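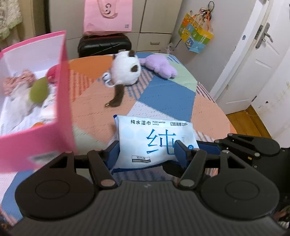
24 October 2019

Packed most of the bag this evening. Did it on the bed again, on top of the patchwork spread, which is a bad habit because I end up having to clear everything off before I can sleep. The chair would do, but the chair has the ironing on it.

I started with the small things. Pure water wipes, ten to a packet. The packet is a good size for the side pocket. Last time, in May, I went to Suksawat with none at all and spent the whole bus ride with sticky hands from a mango. I put the wipes in first so they would be settled, then took them out again to fit the charger underneath, then put them back.

After that: two towels, the gray sweater, socks, the tin of balm, Mother's reading glasses that she left here, and the envelope for Kamol Kamolrat. He paid for the water pump part and I owe him 2,219. I put in the exact amount, with the receipt folded around it. He will say to round it down and I will say no.

Called the guesthouse in Wikar at lunch. The room is 600 a night and they want 1,000 as a deposit, paid on arrival. The woman asked if I needed a fan or air conditioning. I said a fan. She asked if I was sure. I said yes, and now I am less sure.

The blue bag has a broken zipper pull. I tied a piece of string through it, and it runs fine as long as I pull straight. I thought about using the brown bag, but it smells of the cupboard and airing it would take longer than I have.

Anura came by at 5 to pick up the spare key. She will water the plants on Saturday and again when she can. I showed her the fern, which needs more than the others, and the one by the sink, which needs almost none. She wrote it on the back of her hand. She also took the half cabbage and the eggs, so the refrigerator is nearly empty. There is milk for the morning.

Supper was rice with the last of the fish. Washed the pan and left it on the rack. Took the trash down. The light on the second landing is out again.

Still to do tomorrow before I leave:

- toothbrush and comb
- medicine from the kitchen shelf
- turn off the gas
- close the back window
- phone Monda about the meeting place

I wanted to take the thick book, but it weighs as much as the shoes. I will take the thin one and buy a newspaper at the station.

Weather is cooler tonight. I got up to look for the other blanket and found it behind the suitcase, where I had put it so I would remember it. The bag is on the floor by the door now. Alarm set for a quarter to six.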